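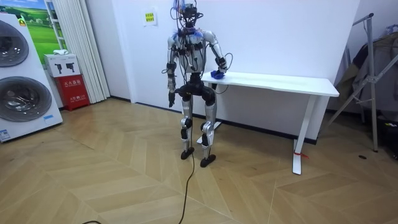
Stiltness Workshop Bulletin
30th April
By the Bulletin Desk

Serkinia Build Moves to Table Work

The Serkinia humanoid project has entered its second stage at the Stiltness shared workshop. Members who followed the first stage will recall that it dealt almost entirely with standing, balance and the routing of power through the hips. The present stage concerns the arms and hands, and the task chosen for it is the wiping of a white table with a blue cloth.

The task was selected by the project group from a list of household jobs proposed by members. It requires the hand to hold a soft object, keep it against a flat surface and move it sideways without losing the grip. The group has set a target of 600 logged passes before the task is reviewed.
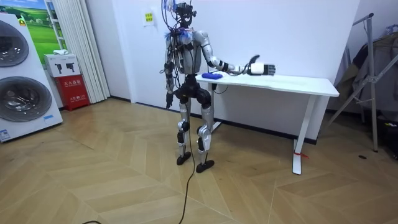 Work on the wiring continues alongside the table work. The cables at the head and torso remain outside the shell for the time being, so that connections can be reached without removing panels. A Catacutan wiring kit, bought at a cost of $800, will replace the present arrangement during the summer. Members are asked not to step over the floor cable while the build is powered, and to leave the table where it stands, as its position is used in the arm settings.

The group has also adopted a simple record sheet for each session. It lists the cloth used, the starting position of the hand and the condition of the table surface before and after. Dark marks are to be noted separately from pen lines, which may call for a different amount of pressure.

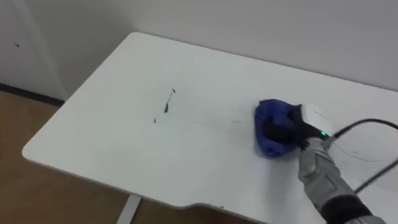
Pressure is the main open question. The wrist settings supplied with the Zikden control board were written for lifting, and the group is preparing a second set for pressing and sliding. Members with experience in this area are invited to read the draft settings in the project folder and to add their comments in writing.

The workshop has approved $3,000 for the remainder of the stage, with a written report due in August. Sessions are limited to 4 members at a time — places may be reserved on the sign-up sheet.

12 shares | 5 comments

Recent items
Serkinia Build: Report on the Standing Stage
Revised Rules for Powered Projects
Tool Loans and Returns
Summer Opening Hours at Stiltness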